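February
by Apostolos Makris

Quick one tonight, kettle is on and I have to be up at 5.

So the move. Signed for the flat in Pedholm, finally. Third floor, no lift, 814 a month before heating. More than I wanted to pay. Less than the place in Hakden with the smell. Leopold Gisler, my boss at the shop and basicaly the only person who reads this, said take it before somebody else does, so I took it.

Now the fun part, getting rid of stuff. I own too many clothes. Black shirts mostly, from my years waiting tables, and I keep moving them from one apartment to the next in the same bags.

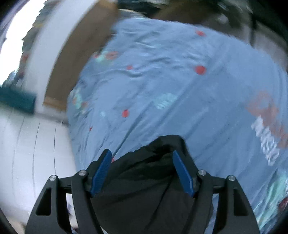

Rule this time is simple. Not worn since last winter – gone. Fits badly – gone. Did half the closet last night and got 7 bags out to the hall. Three of those are already at the charity store on Matheson street. The lady there was nice about it, did not even look inside.

Books are harder. Kept the cookbooks, kept the atlas, the rest can go. Sold the desk for 200 to a student who carried it down the stairs on his own back. Impressive. Would not have done that myself.

Movers quoted me 900. For a one bedroom! Called Flikard insted, they rent the van by the half day and you do the lifting. Leopold is driving, I am buying lunch. Still need tape, and boxes that are not banana boxes. Also still need to tell the electric company, change the address at the bank, find the spare mailbox key. Which I had in my hand on moving-in day and never again.
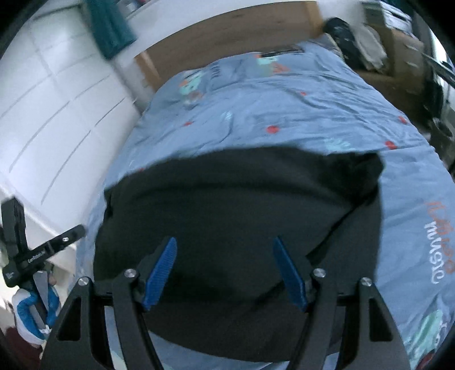
Do you pack the bedroom first or last? Last, apart from the winter blankets, and keep one set of sheets in a bag you can reach, so you can sleep the first night without opening 20 boxes.

Kitchen is tomorrow. Not looking forward to the cupboard over the fridge. More when I have internet over there, could be a couple weeks.

We use cookies to improve your experience on this site. Accept | Manage settings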